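# Surface Washing a Plush Banana
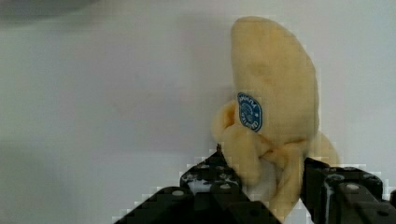 *Plush banana in pale yellow fabric, with the blue oval label on the upper part.*

Applies to small stuffed fruit with a short, fuzzy pile. Read the care tag first – if it says machine washable, skip to Drying.

## Materials

- Bowl of lukewarm water
- Mild liquid soap, 5 drops
- Two white cloths
- Soft toothbrush
- Dry towel

## Cleaning

1. Brush off lint and crumbs with the dry toothbrush, working from one end to the other.
2. Open out creases by hand. Dirt collects in the folds, and a folded area will not clean evenly.
3. Mix the soap into the water. Dip one cloth and wring it until it stops dripping.
4. Wipe in one direction. Do not scrub; scrubbing mats the pile.
5. Go around the label, keeping the cloth clear of its edge. A dry wipe is enough for the label.
6. Repeat with the second cloth and plain water until no suds show.

## Drying

Press in the towel without twisting. Lay flat in moving air for 24 hours and turn once. Keep off radiators – direct heat can clump the stuffing.

## Reshaping

When the toy is dry, squeeze along its length to break up lumps, then pull lightly on both ends. Shallow dents usually lift with brushing. Store it uncompressed.

Florencio Paredes, August 11, 2022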